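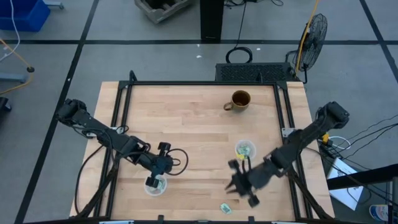

The two-arm bench, with wrapped pieces in plastic cups and one packet on the wood.

Stistlow shared workshop, open day, Sun 25 January. I went mainly for the two-arm build, which members call Pireck. Entry was free and the bench was open from the start.

Both arms are fixed to plates on black rails along the left and right sides of a butcher-block top. The rails were bought cut to length from Van Beek and drilled on site. Cable is bundled down each arm and off towards the near corners. The members would like a proper drag chain, but the budget is spent: 3267 pounds over 2 years, arms included.

The task under development is handling small wrapped items. Wrappers are a poor object for a gripper, as they crease and change outline at every touch. Control software is Preromix, written by the members, with logs kept for each run. Their target is 400 logged runs before they alter the fingers. 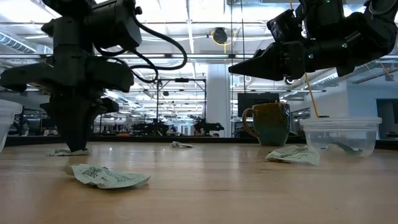 Left gripper at a small wrapper; mug and plastic container to the right.

Questions from visitors were mostly about calibration. It is repeated whenever a plate is moved on its rail, and takes 6 minutes per arm. Parts list and wiring diagram are on paper at the desk; ask for the January revision, as the older one has the wrong fuse rating.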